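Okay, so I finally made it to the Corina Roman show at Bromora, and I'm still thinking about it! Quick version: go before it closes in February.

The gallery is tiny (up a flight of stairs over a tile shop, look for the green door) and they've given her both rooms. The front one has 19 drawings, all ink on cheap brown paper, pinned straight to the wall with no glass. I loved that. You can get your nose right up to them and see where she pressed too hard.

The back room is the video, "Hosoda," and it runs 137 minutes. I lasted 40 and then my knees gave out, so bring a cushion. Fathima stayed for the whole thing and says the last half hour is the best part, which she has reminded me of twice.
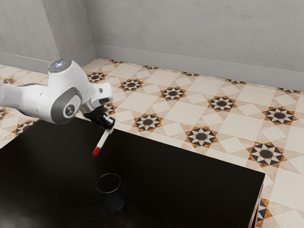

Admission is $10 and the little catalog is free if you ask at the desk. I asked for two, oops. The essay in it by Selvaraj Bandara is short and pretty readable, though he goes on a bit about maps.

Next up for me is Delia's open studio, if I can find parking over there.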